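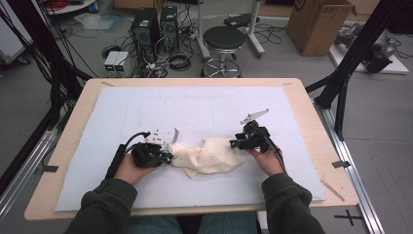
How should I fold my Ornia cloths when they come out of the wash?
We get asked this more than anything else, and I'm always happy to go through it again! Start by taking hold of the two ends and drawing the cloth out between them, gently, before you even think about folding. A crumpled cream cloth held loosely by its ends over a big white board, with one corner still folded and hanging down, is at just the right stage to begin. Let that corner drop open, lay the whole thing flat, smooth it from the middle outwards with your palms, and then fold it in half and in half again.

Do I need a board underneath?
No, any clean table will do. I like a pale, flat surface with a few pencil lines on it, as it helps me keep the edges straight - but my mother managed perfectly well on the end of the bed.

Mine never come out square. What am I doing wrong?
Very likely nothing at all. Cloths pull a little out of shape over time, and the Zepeda ones are rather prone to it. Give a gentle tug from corner to corner while it's still slightly damp and it should behave better.

How many will fit in a Fastau drawer box?
Folded in quarters and stood on their edges, 16 sit comfortably. You can squeeze in 3 more if you must, though then they're a nuisance to get out.

Can I iron them?
Yes, on a cool setting, and do the hems first.

Who do I write to if my question isn't answered?
Araceli Urquijo looks after our letters and reads every one. Please allow 5 days for a reply, and a little longer in December.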